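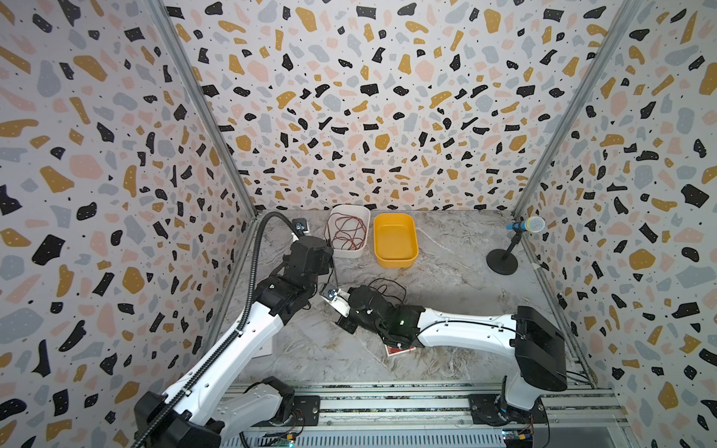
## Two grippers, one rail

I spent most of September deciding whether to keep the Haddadin parallel gripper or move both arms over to the Surkitz. This is the write-up, mostly so I don't have to repeat the tests next year.

The setup: two arms on one aluminum extrusion rail, three papered walls, marble-print floor. Both arms run from the same Varbridge controller over separate channels. The terrazzo paper on the walls is deliberate. Plain white made the overhead segmentation look better than it is, and I wanted numbers that would survive a messier background. The marble floor does the same job for depth, and does it a little too well.

Fixed items at the back are a white bin with a tangle of reddish-brown wire in it, a yellow tray, and a microphone on a weighted stand. The small red flat item goes near the front and is the hard pick.

## Test conditions

- 21 attempts per object per gripper
- Same approach speed and the same force limit on both
- Fingertips as shipped, no added rubber
- Homing repeated after every fifth attempt

I scored a pick as good if the object stayed put through a lift and a 3 second hold. Placement accuracy was logged but I'm leaving it out, as the camera calibration drifted during the second evening and I don't trust the later values.

## Thin and flat objects

Flat things on a hard floor are where the two differ most. The Haddadin fingers are thick at the tip, so they need something to push against. On the red item they tended to slide it forward until the arm ran out of comfortable reach. The Surkitz tips are narrower and got under an edge more often, but they flex, and the flex shows up as a position error that the controller then tries to correct. You can hear it hunting.

Lowering the integral gain fixed most of that. It also made the final close slower, from quick to merely acceptable.

Round discs are a different problem. Getting one off the floor is no easier than the flat item, but once it is up, it wants to rotate between the fingers. 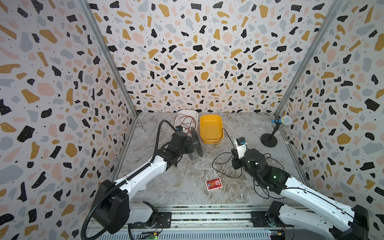 Rotation in the grasp was worse on the Haddadin, whose pads are smooth. Raising the force limit helped up to a point, after which the wrist started to sag under load and I backed it off again. I ended up gripping closer to the center of the disc, at the cost of a more awkward wrist angle.

## Cables

Cable routing took more of my time than either gripper. The corrugated conduit is fine for the long links. It stiffens the wrist, though, and the last joint has to work against it near the end of its travel. Thin cable clipped along the link moves freely but needs slack at the wrist, and slack finds its way into whatever is nearby – trays included.

I have 5 Skesance clips on order to replace the ones I printed.

## Where this leaves me

The Surkitz wins on flat objects, the Haddadin is more repeatable on anything with some height. I'm keeping one of each for now. Next is a rerun of the placement test with the calibration checked between batches, and a second pass at the gains with the conduit moved 2 cm further back from the wrist joint.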